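Filed under: Workshop Tips > Small Builds > Electronics and Motors

Setting up a small robot arm on a shared bench

I have built one robot arm at home and helped with a second one at our shared workshop in Pletholm. The tips below come from the mistakes I made in both. They are for a small arm with a two-finger gripper, the kind that sits on a table and lifts light things.

Fix the base first. An arm that is only standing on the bench will walk a little each time it stops quickly. I used 2 clamps and a piece of scrap board under the base, so the clamps did not mark the bench. If other people use the same bench, draw the outline of the board in pencil. Then you can put it back in the same spot next time and your saved positions are still nearly right.

Keep the power for the motors separate from the power for the controller. On my first build I took both from the same supply, and the controller restarted whenever the shoulder motor had to work hard. It took me the whole of October to find this.

Leave slack in the cables at every joint. Move the arm by hand, with the power off, to the end of its travel in both directions before you tie anything down. Yurani Ayala, who built the wrist on the workshop arm, ties her cables with strips of old bicycle tube. They give a little and they do not cut into the insulation like a hard plastic tie can do.

Write the numbers on the arm itself. Our gripper opens fully at 119 in the software, and for a long time this was only in my notebook at home. Now it is on masking tape on the base, next to the name we gave the arm, Julik.

Test in simulation before you test on the bench. I was lazy with this in the beginning – it felt like a computer game and I wanted to see real motors move. But a bad command in the simulator costs you nothing, and a bad command on the bench cost me a gear. Draw a plain table, put small cubes on it and let the arm reach for them from different sides. Letters or numbers on the cubes make it easier to say which one you mean when you talk about it with others.

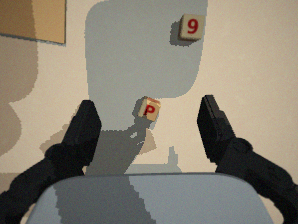
Look at the shadows too, if your arm will use a camera. The colour of a thing changes when the arm passes between it and the lamp, and a program that looks for a certain colour can lose it. Saoirse Horgan told me to move the light in the simulator every few runs and I do this now. In the real workshop we have a window on one side, so the light at ten in the morning and the light at four are two different problems.

Open the gripper wide before you go down, and close it slowly. If the cube turns when the first finger touches it, your centre is wrong. Correct the centre and leave the speed alone.

After 10 good tries in a row in the simulator, I let the real arm try at half speed, with my hand on the power switch. For the first real objects use something soft, such as a block cut from a kitchen sponge.

Wipe the finger pads with a damp cloth now and then. Sawdust from the other benches gets on them and they lose their grip.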